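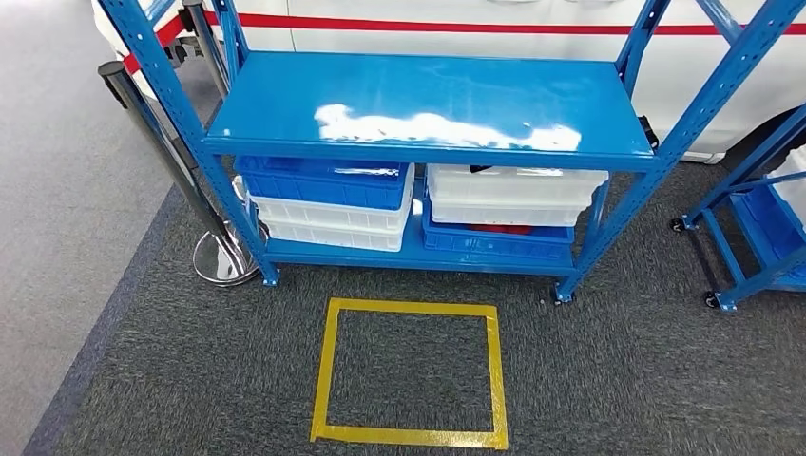 Could we please write down which way the bins stack, asked Irix, before another season goes by and we all go back to doing it from memory? It was a fair thing to ask, and it is the reason this readme grew from a few lines into what you are reading now. Make yourself a cup of something, because I do tend to go on.

Clindlow Bins and Shelves
Readme for the storage notes, June edition

What this is

A folder of notes about keeping small parts and odds and ends in stacking plastic bins on blue metal shelving. The shelving is the perforated kind, with slots running up the uprights, and the bins are the ribbed ones in blue and white. The notes began as a list taped inside a door and moved into a proper folder when the tape gave up. If you have ever opened four bins to find one roll of tape, you are the reader I had in mind.

What is in the folder

bins.csv — one line per bin, with its color, its usual shelf and what belongs in it. There are 1339 lines, and yes, many of those bins are long gone. I keep the old lines because people still come asking where a thing used to live.

items.csv — one line per kind of item, 2706 in all. The names are the everyday ones people shout across the floor. If you call it a doodad and everyone knows which doodad, then doodad is fine, but please put the catalog name in the second column.

shelves.txt — plain notes on each unit: how the boards are set, whether it has casters, and anything that wobbles.

dijkstra.txt — the walking order for restocking. We call it the Dijkstra list because it is meant to be the shortest way around, though I will admit it has a detour past the kettle that I have never had the heart to take out.

How we stack

Bins of the same size go together, and the color does not matter. People like to read meaning into blue and white, and for a while there was a rule, but it fell apart as soon as we ran short of blue ones. White on blue is fine, blue on white is fine. Go by the label and the line in bins.csv.

Heavy things go at the bottom of a stack. Things you reach for every day go in the top bin, where you can see over the rim without lifting anything. If something pokes up above the rim, check that it will not hold up the next bin before you put one on top — a bin sitting crooked on a handle will slide off sooner or later, and it will pick a bad moment.

Leave some air between the top of a stack and the board above it. You need room for your hands, and you will be glad of it when your knuckles are cold.

The top board is for sorting. Please clear it when you finish, even if you are only stepping away for lunch. Glossy boards show every smear, so a damp cloth and then a dry one is plenty. I once tried a furniture polish and spent the afternoon watching things skate off the edge.

Units with casters

Take the weight down before you roll one any distance. Push from the upright, low down, and go slowly over the door sill. Look at the feet afterward, as small casters pick up string and grit like you would not believe.

Where the names come from

Clitolura is the name of our labeling scheme. A Clitolura label has the shelf first, then the stack, then the place in the stack counted from the bottom up. Counting from the bottom matters: when the top bin is taken away, the others keep their numbers.

Known problems

Bin numbers above 2000 were handed out twice during one busy spell, so check the color column as well before you trust a match.

The lids have no file of their own. I have started one more than once.

Some item names still carry old spellings. Search for part of the word and you will usually get there.

Changes in version 2

Added the stacking notes Irix asked for. Merged two lists of screws that had drifted apart. Took out the color rule. Put the shelf notes in walking order, so you can read them as you go.

Using and fixing these notes

Copy whatever is useful to you. If you find a bin that is not where the file says it should be, change the file first and then tell us, and please leave a short word in the last column about what you found inside.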